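Acta de la reunión de seguimiento, proyecto Halo, mayo

Asistimos Gisela Bravo, Cormac Heffernan, Razia Mughal, Seul-gi Tak y yo, Benjamín Alarcón, que tomo notas (otra vez, ya me vengaré). Empezamos a las diez y pico porque a Cormac no le entraba la conexión desde Cluvley.

1. Resultados de la tanda de pesaje. Seul-gi nos enseñó los números y la verdad es que nos alegraron la mañana: de 250 episodios con bolsas blandas, la política entrenada con las correcciones humanas completó el 76 por ciento. ¡Yo había apostado por bastante menos! Razia pidió prudencia, y le doy la razón: todas las pruebas se hicieron con la misma disposición de báscula y cinta, así que de generalizar todavía no hablamos.

2. Qué cuenta como pesada válida. Aquí nos enredamos un buen rato. Gisela quiere que la bolsa quede entera sobre el plato; a Cormac le basta con que la lectura se estabilice. El caso que nos trae de cabeza es el de la bolsa que asoma por el borde y cae sobre los visores.

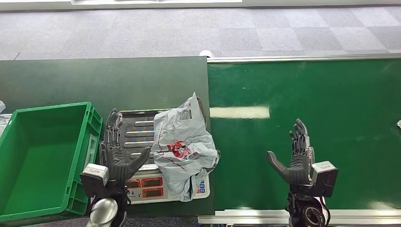
¿Repetimos las demostraciones con el criterio nuevo?
De momento se reetiquetan las 105 que ya tenemos y solo se graban otras si al reentrenar se nota que faltan.

Quedó apuntado que el borde tapado se etiqueta aparte, ni éxito ni fallo, hasta que Gisela redacte la definición.

3. Comparación con Vishwakarma, nuestro método de referencia. Razia sigue peleándose con los tiempos de control. Le pedimos seis semillas por condición, que con menos no nos fiamos.

4. Varios. Cormac propone mandar un resumen al taller de Gonstead. A mí me apetece mucho, pero Seul-gi prefiere ver antes la comparación terminada. Sin acuerdo, se retoma en la próxima.

Tareas: Gisela, la definición. Seul-gi, el reetiquetado. Razia, las semillas. Yo, pasar esto a limpio.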